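Re: [esl-teach] Ordering adverbs of time

On 1 April 2019, the Lorum list moderator wrote:
> My intermediate group at Idholm keeps writing things like
> "I yesterday went to the store" and "She plays in the park
> every day at 5 tennis." I have the old Dellevero workbook,
> the 1967 edition, but it only gives the rule and a page of
> drills. Does anyone have a way to teach word order that
> sticks past the end of the lesson?

I use the same Dellevero book, and I agree about the drills. My students at Kumsa could fill in all 32 blanks and then make the same mistake when they started talking.

I dropped the full rule. In the first lesson they only learn that the verb and its object stay together. "She plays tennis" is one block and nothing goes inside it. Place comes after the block, then time. We do that with paper strips on the desk, one strip per phrase, and I don't mention "yesterday" at the front of the sentence until they can do the basic order without the strips.

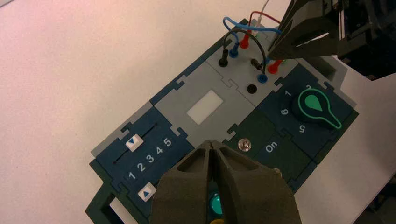

Frequency adverbs are a separate lesson, and I would keep them well away from place and time. "Always," "usually," "sometimes" and "never" go before the main verb but after "be," and that is enough for one day. For meaning, I draw a scale on the board numbered 1 to 5, like the numbers printed beside the slider on the navy tile, with "never" at 1 and "always" at 5. Students pick a number and say a sentence to match it. "I am usually late." "I sometimes cook." Correct only the position of the adverb and let the other errors go.

For homework I ask for 3 sentences about their own week - no more than that, or they start copying from each other. We cut up the good ones for strips the next time.

I still use the Dellevero drills, but as a review at the end of the unit. I can send my strip sheets to the list if you want them. They are typed but not very neat.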